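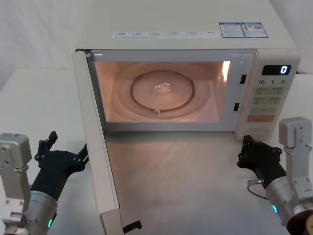 Plendell Stacking Lunch Tin, Three-Tier

Item 1053
In stock. Ships from our Skurham warehouse.

We carried four stacking lunch tins before this one and dropped all of them. Two leaked, one had a clasp that bit, and the fourth smelled of machine oil through a whole summer. So when the Plendell rep told us this tin would "change the way you lunch," we put the sample on a shelf and left it there until May.

It is a decent tin. We'll tell you what it does, and you can decide whether you need one.

What you get

Three round stainless steel tiers, one flat lid, one carrying frame with two side clasps, and a small divider plate that fits the middle tier only. The bottom tier is the deep one and takes soup or rice. Plendell prints "feeds two" on the sleeve. It feeds one person who skipped breakfast.

Weight, empty: 54 ounces with the frame. You will notice that on a walk to the train.

Does it leak?

The maker says leakproof. We say upright, it holds. Abhishek Kandpal on our buying side carried dal in the bottom tier for a week of bus rides and had a clean bag. Then he laid the tin on its side in a trunk and had a yellow trunk. The top tier has a rubber ring and the lower two rely on the fit of the metal, so put your wettest food up top if you can live with less of it.

Does it keep food warm?

Not for long. The walls are single steel, and the sleeve's talk of "heat-hugging layers" means the tiers sit on top of each other. If you fill it at seven, plan on reheating at noon. The tiers are metal and do not go in the microwave, so bring a plate or use the one at work.

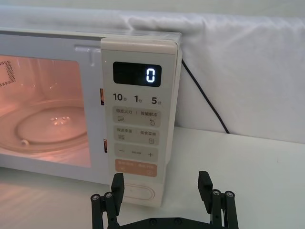
Reheat on a plate or in a glass bowl, never in the tin.

Cleaning

Dishwasher safe, frame included. The clasps trap a bit of food where they hinge, and an old toothbrush gets it out. Turmeric stains the rubber ring for good. A spare ring is item 206 and costs less than the shipping, so add it to the first order if you think you'll want one.

How it compares

The Rajput two-tier is lighter, and its clasps are better – you can open them with one hand. It holds less, and the lid dents. The Trotov tin looks nearly the same as the Plendell and costs more, and we have not found out what the extra money buys. We asked. They sent a brochure.

If your lunch is a sandwich and an apple, buy a bag.

From customers

"Good tin, silly sleeve. I use the divider plate for pickles. Took me two tries to line up the clasps and now I don't think about it." – Brândușa Căpraru

"Heavier than I wanted. Keeping it."

Details

Material: stainless steel, rubber ring in lid
Tiers: 3
Height, stacked: 151 mm without handle
Colors: plain steel only (the green was dropped)
Microwave: no
Oven: Plendell says yes, without the ring. We haven't tried it and won't promise it.
Returns: 30 days, unused. Once it has held curry it is yours.

Page last checked Saturday, August 11, 2018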